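In Defense of the Steel Cup

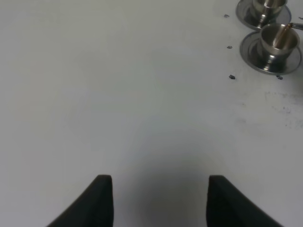 1000 words? Nope, two-minute read

I gave up on china on a Thursday, right after my last Birnance teacup lost its handle in the sink. It was the third one that year (I am not a graceful dishwasher!) and I was done buying pretty things just to sweep them up.
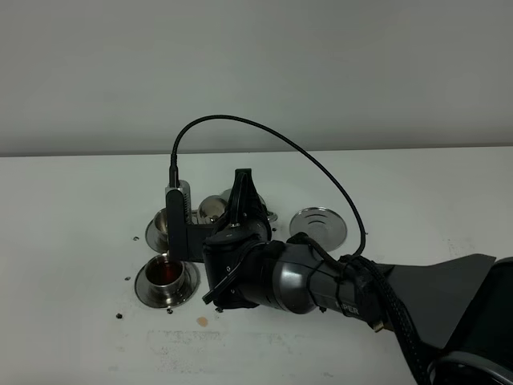 My rule for everyday dishes is that they should survive me. I don't want to baby a cup at 11 at night when all I want is peppermint tea and my bed. Stainless steel cups on stainless steel saucers look great set out against a plain white table, and you can drop them without saying a word you'd regret. Mine were $18 at the Fashola kitchen store, and I would pay it again tomorrow. 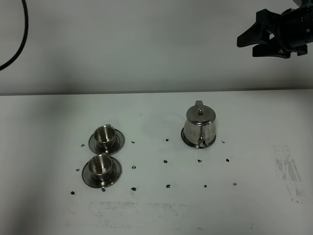
Steel cups, steel saucers, and a table with a few scuffs.

People tell me metal makes tea taste funny. I've never noticed, and I drink a lot of tea. Hot rims I'll give them, so pour and wait a bit. Where I won't budge is the saucer. Everybody seems to have dropped saucers in favor of mugs the size of flowerpots, and then they wonder about the rings on their tables. A saucer holds your spoon, your tea bag and one good cookie!
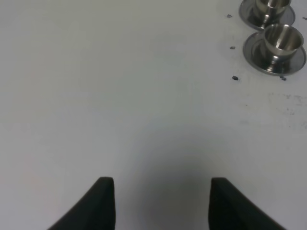 Two cups, two saucers.

So keep the china for your aunt if you like. I'm putting the kettle on, and my cups are going straight in the dishwasher afterward.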